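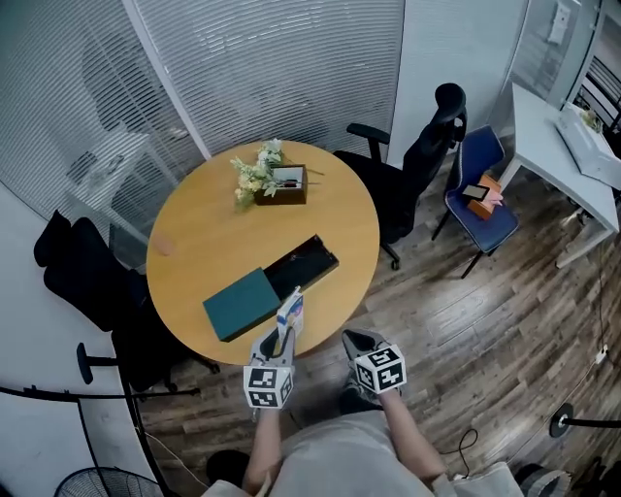
Meeting area, upper level: round table, chairs and side desk.

Wadar Offices, Rondstead
Workplace walk-through checklist: shared meeting area
Month of inspection: November
Start time: 9.15 am
Previous walk-through: May

Ratings used: OK / Monitor / Fix / N/A

1. TABLE

1.1 Top sound, no splinters or lifting at the rim — OK
Comment: Light wooden top, no sharp spots found by hand.

1.2 Table stable when leaned on — Monitor
Comment: Slight rock when weight goes on the window side. Foot adjusted, rock reduced. Check again next time.

1.3 Surface clean — Fix
Comment: Small pinkish-tan mark or object on the left part of the top. Wipe with the mild cleaner from the kitchenette cupboard. No scourers on this table.

1.4 Items on table stable and not overhanging — Monitor
Comment: Dark brown box of artificial flowers sits on the far side with the leaves hanging over one end of the box. Box itself sits flat. The long black box near the middle is open, with a dark teal item lying at an angle over one end. Close it or put it away after use so the table can be used for meetings.

1.5 Decorations free of dust — OK
Comment: Artificial flowers to be dusted every second month. Add to cleaner's list.

2. CHAIRS

2.1 Castors turn freely — Fix
Comment: One castor on the mesh chair with the tall headrest is stiff. Hair and carpet fibre around the axle. Clean out, replace if still stiff. Spare castors are in the Gough storeroom, second shelf.

2.2 Armrests and headrest tight — OK
Comment: Mesh chair headrest tightened a quarter turn.

2.3 Gas lifts hold height — OK
Comment: Tested seated, two minutes each.

2.4 Fixed-leg chairs sound — OK
Comment: Navy upholstered chair with black metal legs. Stitching good, legs firm.

2.5 Seats kept clear — Fix
Comment: Navy chair was holding a tan box with a phone on top, and a pink item next to it. Seats are not shelves. Loose phones get knocked off and boxes end up on the floor, where they become a trip hazard. Use the shelving along the corridor.

2.6 Chairs pushed in when area not in use — Monitor
Comment: Keep at least 103 cm clear between the chairs and the side desk. Measured at the narrowest point with the mesh chair pulled out: short of this. With the chair pushed in it passes.

3. SIDE DESK

3.1 Desk level and legs secure — OK
Comment: White desk, metal legs. All bolts checked.

3.2 Items on desk placed safely — OK
Comment: Potted plant is at the far corner. Move it in a hand's width so it isn't bumped. Water with a small jug only and keep water away from power boards.

3.3 Leads and power boards — OK
Comment: Test tags current. Total load on the board is well under the 2,000 watt limit we set for this area. No heaters to be plugged in here.

4. GLASS AND BLINDS

4.1 Glass panels free of cracks and chips — OK
Comment: Checked from inside only. Outside faces are covered by the Menholm building inspection.

4.2 Blinds run and lock — Monitor
Comment: White horizontal blinds. One slat slow to tilt. Cords are secured on cleats, as required.

4.3 Railings beyond glass partition firm — OK
Comment: Black railings pushed by hand at several points, no movement.

5. GENERAL

5.1 Walkway to exit clear — OK

5.2 Lighting at table height — OK
Comment: Fine with blinds open or closed. Glare off the tabletop in the early afternoon, tilt the slats.

5.3 First aid kit within reach — OK
Comment: Around 30 steps, in the kitchenette. Saline is near its expiry and has been reordered.

ACTIONS
Clean mark off table (1.3) — same day
Clear navy chair (2.5) — same day
Clean or replace castor (2.1) — within 23 days
Recheck table rock and blind slat (1.2, 4.2) — next walk-through

Copy to be kept in the Rondstead site folder.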